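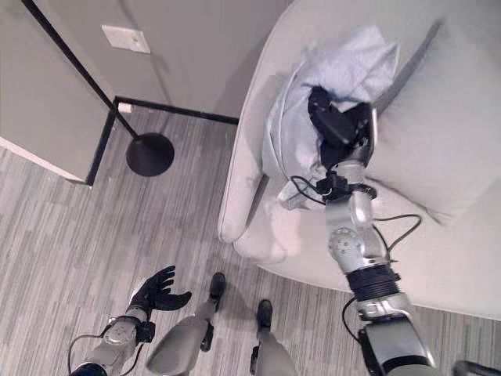 Every house has The Chair. Mine is a light gray armchair with a rounded back, and for years it was where blankets, shirts and half-folded sheets went to live. My friend Kirsty Doolan finally talked me into a routine, and I've stuck with it since March, so I figured I'd write it down.

1. Take everything off the seat first. Don't fold as you go! I always used to start folding the top thing and then wander off with it.

2. Sort on the floor or the bed. Clean stuff, stuff for the wash, and things that belong in another room (I find a lot of dish towels, don't ask).

3. Pull out the throw pillow and give it a good whack on both sides. Take it outside if you have allergies like me.

4. Vacuum the seat with the upholstery brush, then run the skinny nozzle down where the seat meets the back. On a wrap-around chair that groove goes all the way around, and it holds an amazing amount of crumbs. I got two pens and an earring out of mine.

5. Check the care tag before you put anything damp on the fabric. If water is okay, wring a cloth out hard and blot any marks — scrubbing just makes the fuzz stand up. Let it dry before the pillow goes back.

6. Now fold. For a loose throw I go in half the long way, in half again, then in thirds, and it sits nicely over one arm. Pale blue on gray looks really pretty if you're picking a color.

The whole thing takes me 15 minutes, less if I've kept up with it. I do a quick clear-off before bed now too, mostly so I have somewhere to sit with my coffee in the morning.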